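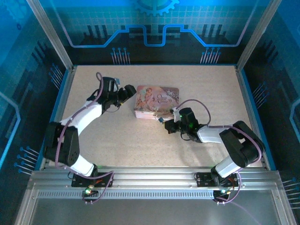 양팔 키트를 사면 그날 바로 쓸 수 있습니까?

조립은 끝난 상태로 나가기 때문에 전원과 통신 케이블을 꽂고 영점을 맞추면 그날 안에 움직일 수 있습니다. 다만 원하는 작업을 시키는 데까지는 며칠을 잡는 편이 좋습니다.

탁상형 양팔 로봇 키트 '루(Lu)'를 만드는 브레렐(Brerell)의 제품 담당자는 상담 전화의 절반쯤이 이 질문으로 시작된다고 했다. 토요일 오전, 출고 전 점검을 하는 작업실에서 그를 만났다. 이야기는 점심때를 조금 넘겨 끝났다.

루는 로봇 팔 두 대를 알루미늄 레일 하나에 고정해 파는 제품이다. 브레렐이 하드웨어를 만들고, 구동과 기록을 맡는 소프트웨어 '조릭(Zorik)'이 함께 들어간다. 지금까지 나간 수량은 317세트다. 처음에는 대학 실험실이 대부분이었는데 최근에는 포장 공정을 시험해 보려는 작은 업체와 직업학교의 주문이 늘었다.

레일을 쓰는 이유부터 물었다. "초기 제품은 팔을 책상에 클램프로 따로따로 물렸습니다. 그러면 두 팔 사이 거리가 설치할 때마다 달라집니다. 한쪽 팔만 쓸 때는 문제가 안 되는데, 두 팔로 물건 하나를 다루면 몇 밀리미터 차이로도 작업이 틀어집니다." 지금은 두 팔의 받침을 레일에 볼트로 고정해서 출고한다. 사용자가 간격을 바꿀 수는 있지만, 바꾼 뒤에는 보정을 다시 해야 한다.

팔이 닿는 거리는 받침 중심에서 413밀리미터다. 더 길게 만들어 달라는 요청이 없느냐고 하자 그는 자주 있다고 답했다. "길게 만들면 끝이 처집니다. 서보를 더 큰 것으로 바꾸면 되는데, 그러면 값이 올라가고 책상 위에 올려 쓰는 물건이 아니게 됩니다. 큰 팔이 필요한 분께는 다른 회사 제품을 알아보시라고 말씀드립니다."

들 수 있는 무게도 넉넉하지 않다. 자세에 따라 달라지지만 한 팔로는 400그램까지 들 수 있는 것으로 안내하고 있다. 유리병에 내용물을 채워 옮기는 작업을 하려던 고객이 상담 단계에서 구매를 접은 적도 있다고 한다. "팔고 나서 환불하는 것보다 그 편이 낫습니다. 옮길 물건의 무게는 꼭 저울에 달아 보고 연락 주시면 좋겠습니다. 손으로 들어 보고 가볍다고 하시는 분이 많은데 실제로 재 보면 다를 때가 있습니다."

점검 때 주로 다루는 물건으로는 뚜껑이 있는 양철통을 꼽았다. 표면이 매끄럽고, 인쇄된 면에서 빛이 반사되고, 뚜껑 테두리가 얇다. 손가락 두 개짜리 그리퍼로 다루기에 쉬운 물건이 아니다. "정육면체 블록은 잘 잡힙니다. 그래서 블록으로만 시연하면 고객이 댁이나 회사에 가서 실망하십니다. 상자는 한쪽 팔이 잡아 주지 않으면 밀려납니다. 양팔이 왜 필요한지 설명할 때도 말로 하는 것보다 상자를 놓고 해 보는 게 빠릅니다."

뚜껑은 얼마나 잘 여느냐고 물었더니 수치를 말하지 않았다. 물건이 놓인 각도와 그리퍼 손가락에 붙인 패드의 상태에 따라 차이가 커서 대표값이라고 할 만한 것이 없다는 설명이다. 패드는 소모품이다. 닳으면 먼저 미끄러짐이 늘고, 그다음에는 집는 위치를 아무리 고쳐 줘도 나아지지 않는다. 고장 접수로 들어온 문의 가운데 패드만 갈아 끼우고 해결된 경우가 꽤 있다고 했다. 키트에는 여분 한 벌이 들어 있고, 이후에는 따로 사야 한다.

작업 공간의 벽에 대해서도 물었다. 루에는 배경용 벽면 패널이 선택 품목으로 있다. 무늬는 고를 수 있고 단색도 있다. "뒤로 사람이 지나다니거나 창문이 있으면 영상으로 학습시킬 때 결과가 들쭉날쭉합니다. 벽을 세우면 그 부분은 정리가 됩니다. 대신 그 벽 안에서만 잘되는 로봇이 될 수 있으니 나중에 다른 데로 옮겨 쓰실 분은 배경을 몇 번 바꿔 가며 기록하시라고 권합니다. 안 사셔도 됩니다. 두꺼운 종이로 만들어 쓰시는 학교도 있습니다."

조릭에 대한 평은 엇갈린다. 동작을 기록하고 다시 재생하는 기능은 설명서를 보지 않고도 쓸 수 있는 수준이지만, 두 팔의 동작을 따로 잘라 편집하는 화면은 복잡하다는 지적이 많다. 담당자도 이 점은 인정했다. "편집 화면은 개발자가 쓰던 것을 거의 그대로 내보냈습니다. 3월에 나가는 판에서 왼팔과 오른팔 구간을 한 줄씩 나눠 보여 주는 방식으로 바꿉니다. 기존 기록 파일은 변환 없이 열립니다."

케이블은 아직 손볼 것이 남아 있다. 그리퍼에서 받침까지 케이블이 팔 바깥으로 지나가기 때문에 손목을 크게 돌리는 동작을 반복하면 당겨질 수 있다. 링크 안으로 넣을 계획이 있느냐고 묻자 당분간은 없다고 했다. "안으로 넣으면 보기는 좋은데 갈기가 어렵습니다. 지금은 고객이 드라이버 하나로 직접 바꿉니다. 여유 길이를 얼마나 둬야 하는지 설명서에 그림이 있습니다. 그 쪽을 안 보고 짧게 묶으시는 분이 많아서, 다음부터는 그림을 상자 뚜껑 안쪽에도 붙이려고 합니다."

서보 수명은 약 2년이라고 적힌 판매 글이 돌아다니는데 브레렐이 낸 수치는 아니라고 한다. 쓰는 시간과 하중이 제각각이라 기간으로는 보증하지 않고, 구입 후 9개월 동안은 사용 시간과 관계없이 서보를 무상으로 교체해 준다. 떨어뜨리거나 억지로 꺾어서 생긴 파손은 제외다. 무상 기간이 지나면 서보 한 개씩 따로 살 수 있다.

구매가 부담스러운 곳은 빌려 쓸 수도 있다. 대여는 넥컴(Nekcombe)이 맡는다. 한 달 단위이고, 설치 방문은 첫 달에 한 번 포함된다. 대여품은 팔과 레일, 전원 장치, 조릭이 설치된 노트북까지 한 묶음으로 오며 벽면 패널은 신청할 때 따로 표시해야 한다. 대여하던 세트를 그대로 사는 것은 가능하지만 이미 낸 대여료가 전부 빠지지는 않는다. 얼마가 빠지는지는 계약 기간에 따라 다르므로 넥컴에 문의해야 한다.

안전에 관해서는 당부가 길었다. 작은 팔이라고 해도 손가락이 관절 사이에 끼면 다친다. 비상 정지 버튼은 기본 구성에 들어 있는데, 책상 뒤쪽에 두는 경우가 많다고 한다. "버튼은 앉은 자리에서 손이 바로 닿는 곳에 두셔야 합니다. 두 팔이 서로 부딪치는 것은 조릭이 어느 정도 막아 주지만 사람 손은 알아보지 못합니다. 물건 위치를 고쳐 줄 때는 일시 정지를 누르고 손을 넣으세요."

마지막으로 어떤 곳에 이 제품을 권하지 않느냐고 물었다. 담당자는 하루 종일 같은 물건을 옮기는 생산 라인을 먼저 들었다. 루는 연속 운전을 전제로 만든 장비가 아니고, 서보가 뜨거워지면 조릭이 속도를 낮춘다. 그런 용도라면 처음부터 산업용을 사는 쪽이 싸게 먹힌다고 했다. 반대로 작업을 로봇에게 맡길 수 있을지 미리 확인하려는 곳, 학생이 직접 뜯고 조여 보게 하려는 곳이라면 상담을 받아 볼 만하다고 답했다.

작업실 방문 시연은 예약을 받아 진행한다. 시험해 보고 싶은 물건을 가져가도 되며, 같은 물건을 두 개 이상 챙겨 오는 것이 좋다.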